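**Laundry hall at Urnitz to stay open through winter, hours cut**

The shared laundry hall on the Urnitz estate will not close in January after all. Landlord Rasero confirmed it this morning in a note taped to the front door, and a longer letter went through mailboxes by noon.

Short version: the hall stays, the hours shrink, prices go up a bit.

From January the doors open at 7 a.m. and lock at 8 p.m. No more late nights. Tenants on shift work had asked for at least one late evening a week and the letter says that is "under review," which is what the last letter said too. A wash goes up by 20 cents. Drying stays the same price for now.

Rasero wanted to shut the place in the fall, blaming water costs and a boiler that has needed 13 call-outs this year. The plan was to send everyone to the Maeng laundromat on the far side of the tracks. Tenants pointed out that Maeng is a 2 mile walk with a full bag, no bus on the direct route, and no sidewalk for the last stretch. A petition went around the stairwells and 66 households signed.

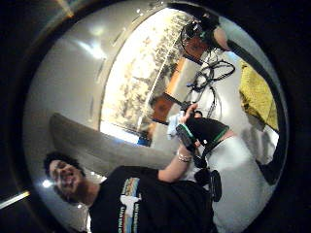
That seems to have done it, or helped. The letter talks about "the clear wishes of residents" and does not mention the boiler until page two. It will be replaced, not repaired again – work starts in the spring, and the hall will need to shut for a few days while the old one comes out. Dates to follow. Anyone who has lived on the estate a while will want those dates in writing.

Brornel, the firm that runs the card machines, is also changing the way people pay. Old blue cards stop working at the end of January. New ones can be picked up at the estate office from 9 a.m., bring your rent book or a letter with your adress on it. Credit left on the old card gets moved over at the desk, it does not move by itself. First card per household is free, extras cost money, amount not given.

Coins are gone for good. A few older tenants are not happy about that and said so at last night's meeting in the school cafeteria, which ran well past nine. Main complaints, in no real order: the short hours, the cards, the folding tables taken away last year and never brought back, people leaving finished loads in for half the evening. Also the drain by the back wall. It smells. It has smelled since summer.

Rasero sent two people to the meeting. They took notes on the drain and the tables and promised an answer within a month. On the hours they would not budge, saying the evening cleaning crew has to be out earlier under the new contract. Asked whether tenants could lock up themselves, they said insurance, and moved on. 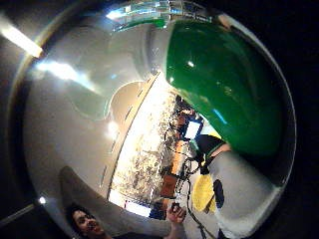 *Curved metal with a shiny finish, and a glossy green dome shape at the upper right.*

Booking sheets stay on paper for now. Slots are still one per household per day, and a slot not used within fifteen minutes is open to anyone waiting. That rule is old but the letter repeats it in bold so expect it to be enforced. Comforters and rugs only before noon.

There is still no answer on the drying yard behind block C, fenced off since the storm took the posts down. Tenants were told over the summer it was a matter of weeks. The new letter says it will be looked at "together with the boiler works," so spring at the earliest – not great, with the dryers the only option until then.

Next meeting is in January, same cafeteria, 7 p.m. start. Questions can be left in the box at the estate office before then, and copies of the letter are there too for anyone who didnt get one.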